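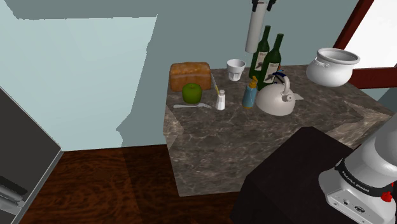
Bread, an apple and a fork on a marble-patterned counter.

Serstead Countertop Care Kit by Cletard

I have sold this kit in my shop for a long while now and it's still the one I reach for at home, so forgive me if this page runs on a bit. It's a two-part kit for stone counters (a daily cleaner and a sealer), and it comes in a flat box that fits under most sinks without having to move the trash can. I love it. I loved the old version too, but the new spray head is so much better!

What's in the box

One bottle of Serstead Daily, one bottle of Serstead Seal, a white cotton cloth for putting the sealer on, a gray one for buffing it off, and a folded card with the directions. Please keep the card. I get more emails asking for a copy of that card than anything else in the store, and the print on the back of the bottle is tiny.

Who it's for

Marble, granite, limestone, travertine, pretty much any natural stone you'd put in a kitchen or a bathroom. I started using it on the honed marble in my own kitchen, which was put in before I moved here and had clearly never been sealed by anyone. Every lemon I cut left a pale spot. Now I should be clear about that, as people do get mixed up: a sealer slows down stains, the kind that soak in, like coffee or oil. It won't stop etching, the dull marks that acid leaves on marble. So keep using a cutting board for lemons and tomatoes, and wipe up wine when you see it. I still forget, and I have the rings to prove it.

If your counter is laminate or a solid surface with a stone look, you can use the Daily on it and skip the Seal completely. The sealer has nothing to soak into and it'll dry as a sticky haze. For those counters I'd buy the Daily by itself and save the money.

How I use it

Clean the counter with the Daily the night before and let it dry. In the morning, spray the Seal on a small section, spread it with the white cloth, and give it 13 minutes. Then buff with the gray cloth until it stops dragging. Do the next section. I usually start at the window end and work back toward the stove — the light helps you spot streaks before they set. Stay off it until evening, and that includes the coffee maker.

Try it first in a corner where it won't bother you. On dark granite it can deepen the color a touch, which I happen to like, but you might not.

How far it goes

One bottle of Seal covers 40 square feet of polished stone. Honed or rough stone drinks more, so plan on less. To see whether you need it again, put a few drops of water on the counter and walk away for a while. If the stone under them goes dark, it's time. I check mine every September, along with the smoke alarms.

Cletard or Hinds?

I carry both, so you can believe me when I say they're close. The Hinds sealer is thinner and quicker to wipe off, and I'd pick it for a shower wall. It has a strong smell though, and you'll want the windows open. The Serstead takes more rubbing but barely smells, and in a kitchen that wins for me. Treder makes a paste polish that works fine over either one, if you want more shine on an old polished top. Don't put it on honed stone, please!

Orders and returns

I've shipped over 1,000 of these kits, and the only regular trouble is leaking in freezing weather, so from the first hard frost I wrap the bottles separately. If one shows up wet, send me a picture and I'll mail a new one. Unopened kits can come back any time. Orders placed before 2 in the afternoon go out the same day.

Refills of the Daily and the Seal are sold separately, and so are the cloths (wash them without fabric softener).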